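Week 2 handout: notes to go with our visit to Trarkine

Friday, January 15, 2021

Thanks to everyone who got themselves out to Purnatport on time, and in such good spirits too. These notes are for those who were scribbling madly and for the four of you who were on the second bus and missed the first talk. Please read them before the tutorial, and bring your own notes as well, because I was at the back for part of it and I'm sure some of you heard things I didn't.

What Trarkine does

Davoud Ebrahimi, who showed us through, looks after the demonstration side of the Soler project. People perform everyday jobs with a gripper in each hand, and the recordings are used to teach a two-armed robot to do the same jobs. Each complete go at a task is called an episode. When we visited they had 3,874 episodes in total, of which 529 were of the packing and unpacking of storage boxes. Davoud would like to get that second number up to 1,000 before the group moves back to Hivasstead, and he was quite cheerful about how much work that means!

The storage box station

I know a plastic box with a lid sounds like a dull thing to stand and watch, but I'd encourage you to think hard about it. The lid is clear, the bin is clear, and clear plastic throws back light in streaks that move whenever you do. A depth sensor can have a miserable time with that. Then there is the matter of getting a gripper down between the walls to reach a small package lying low inside, with the lid up at the back and not much room to turn your wrist – our own volunteers found this much harder than they'd expected.

The right gripper is in the bin, just over the little white and green package, and the left one is resting on the near edge of the table. Have a think about what you would do with that left hand, and when.

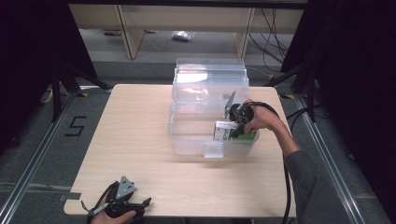
Questions that came up on the day

Priority went to the people who hadn't spoken yet, so apologies if yours was skipped. Someone asked whether clumsy episodes are thrown out. Davoud's answer was that a fumble followed by a good recovery is often kept, and an episode where the person gives up is not. We'll come back to this in week 4, when we get to labelling.

For the tutorial

Write a page or so on one household task that you think would be awkward with two grippers, and say where the trouble would start. Reading is chapter 3 of the course book, up to page 114.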